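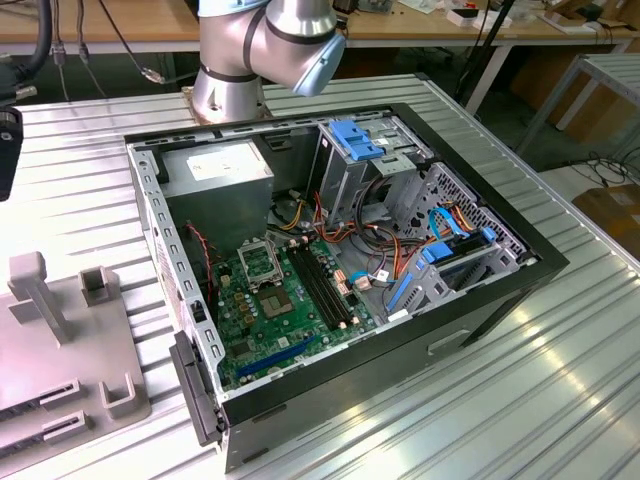

Old tower on its side, lid off, arm at the back. Dikudeck trial, month one. Thread!

1/ So back in March I signed up for the Dikudeck kit on the two month trial, mostly out of nosiness. You get the arm, the software and a box of printed fixtures, and the promise is that it'll learn your teardown and rebuild jobs on ordinary desktop PCs. I fix up old machines for a living, so yes please.

2/ Setup first. The guide says 60 minutes. I started after lunch and I was still swearing at cable routing when it got dark, so make of that what you will. The base has to be bolted down on something that doesn't wobble, and my first table wobbled like mad.

3/ Teaching it is the fun bit. You walk it through the job, save the points, tidy them up on screen and off you go. My mum could do it (she'd want a cup of tea first).

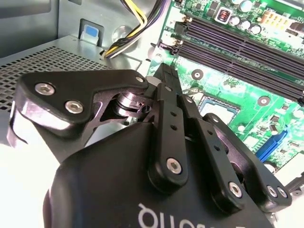
4/ Memory is what I cared about most. Getting into the gap beside the slots without clouting a capacitor is fiddly enough with fingers, and I've got small hands. I logged 163 tries at seating a stick over the month and 19 of them needed me to step in. Most of those were early on, before I'd slowed the last bit of the approach right down.

5/ Things I like: the stop button is big and in a sensible place. Saved jobs copy across to a new case with only a bit of nudging. And it's quiet! I can have the radio on.

6/ Things I don't: cables. Oh, the cables. If a power lead has flopped over where it wants to go, it doesn't work round it, so I end up tucking everything back by hand before each run. Flivmont (they're the ones selling it over here) say an update is coming. No date given.

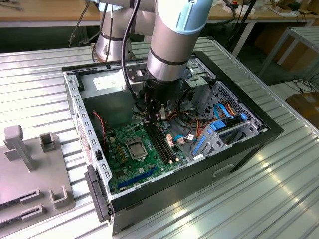
7/ Someone asked how it compares with the Plilton one. I only had a go on that at a trade day, so pinch of salt, but the Plilton felt quicker and a lot less fussy about lighting. It also costs a fair bit more and you have to buy the fixtures separately, which put me right off.

8/ Support has been decent. I sent a grumpy message at 2 in the morning about a calibration error and had a proper reply by breakfast, with the fix in it. Wrong tool offset, my fault, moving on.

9/ Would I pay full price today? Not yet. For one-off repairs I'm still faster by hand. If you've got a stack of matching office towers to get through, I'd ask for the trial and see how you get on.

10/ Next month I'm having a go at drives and those blue clips. Shout if there's anything you want me to try on it.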